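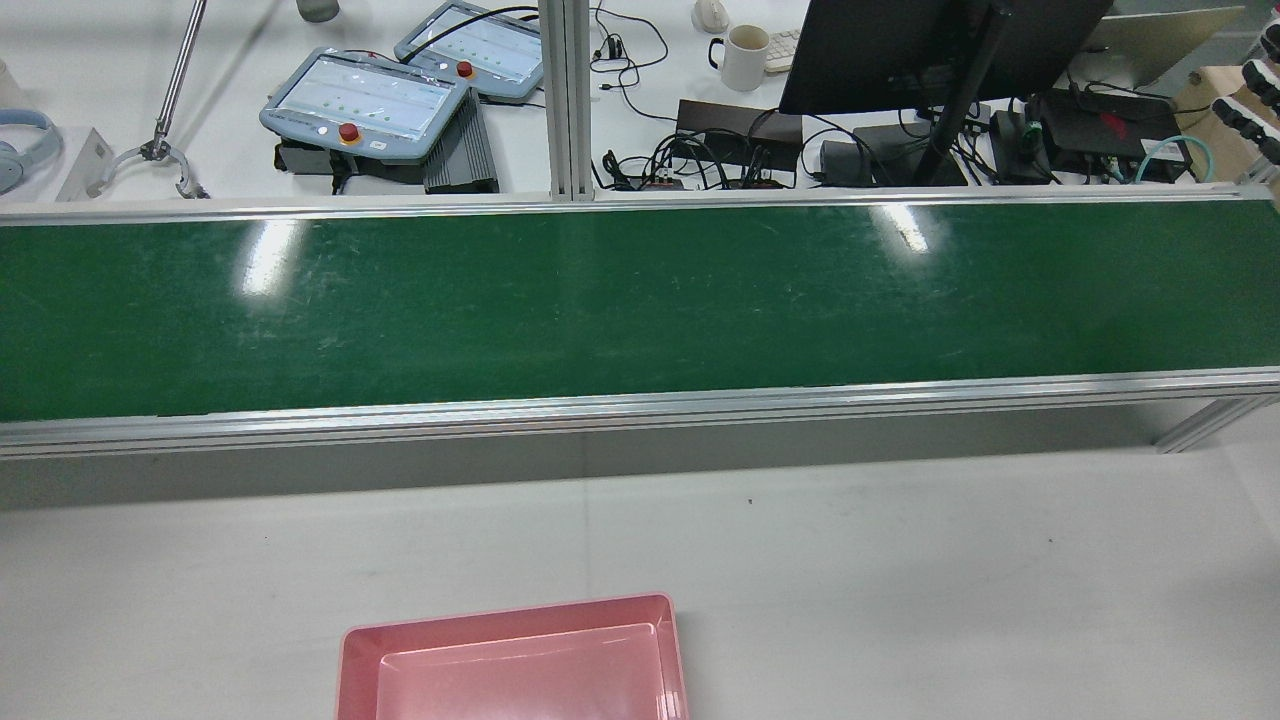
Hélène Caron wrote in to ask whether the belt on the Tultov bench conveyor really runs for 3000 hours without attention, as the sales sheet has it, or whether she should keep a spare on the shelf. Keep a spare. We sell the thing and we would still keep a spare.

Tultov Bench Conveyor, green belt, aluminium profile frame
Stock code: 629
Supplied by Resatis, Fludcombe
Lead time: 10 working days

What you are buying

A straight flat-belt conveyor for use beside a robot arm. The belt is green, the rails are grooved aluminium extrusion, and the near rail is the heavier of the two. It is sold for small pick-and-place cells where light items such as cups go past and an arm takes them off. The maker calls it "maintenance free". We have left that phrase off our own page, having spent a good part of August re-tensioning conveyors for people who believed it.

Belt condition

Scuffs and light scratches come early and do no harm that we have been able to find. Shine is a bigger nuisance. The green surface throws back ceiling lights, and if your vision system picks by brightness you may well end up teaching it to chase a reflection. The maker suggests a software filter. Try moving the lamp first. 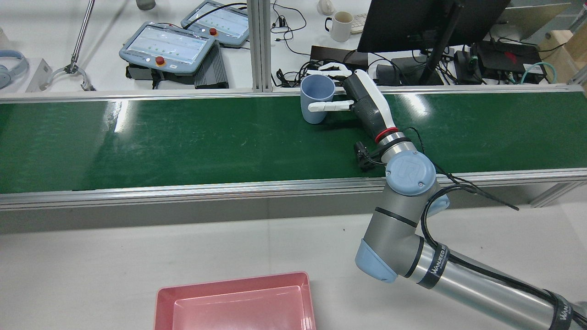
Cables are the other thing the brochure skips. Anything clipped to the wrist needs enough slack to get through the full reach and not so much that a loop can drop onto a moving belt. Run the arm slowly through every position with the belt stopped, watch the loops, then tie them back and do it again. Gill sell a clip kit for this. Ordinary cable ties have done as well for us.

Setting the tracking

1. Stop the belt and isolate it at the plug. The stop button on a pendant may only stop the arm. Check yours before you trust it.
2. Slacken both tension screws by the same amount, then take them up 2 turns each.
3. Restore power and run the belt empty at its lowest speed. If it creeps towards one rail, tighten that side by a quarter turn and wait. Most bad tracking we are called out to was made worse by somebody who didn't wait.
4. Put one light cup on the belt, upright, and run it past the pick position. If it wobbles, look for grit under the belt before blaming the motor. 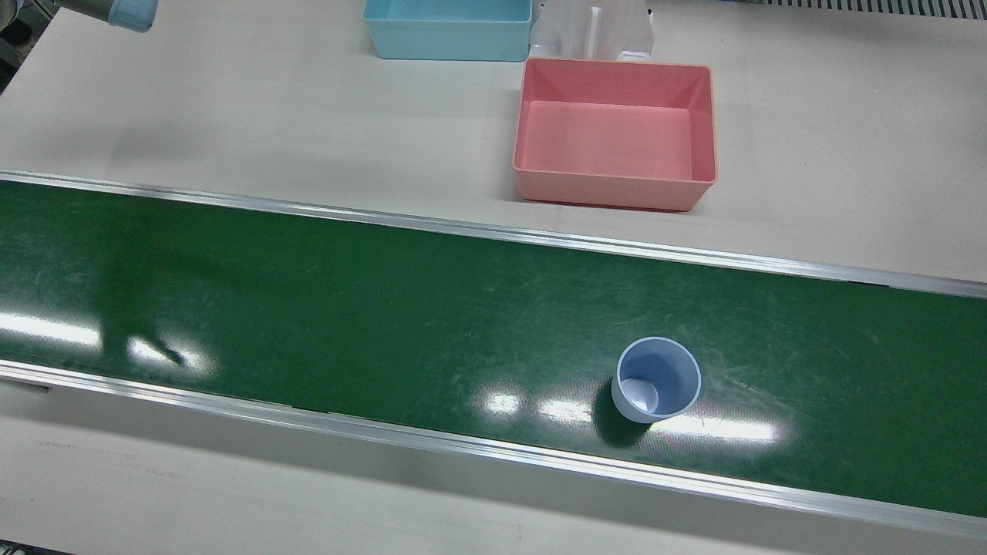 5. Teach the pick point again. Any change in tension can shift it, whatever the manual says about "retained calibration".

Cleaning

Damp cloth, mild soap, belt stopped. Ngân Vũ in our workshop tested the maker's own spray against washing-up liquid and could see no difference, so we don't stock the spray.

Spares

Belt, tension screws, drive roller and end bearings are held at Fludcombe. Motors are to order only. The "premium" belt is also available if you ask for it, though we have yet to see what the extra money buys.

Page last checked December 3, 2021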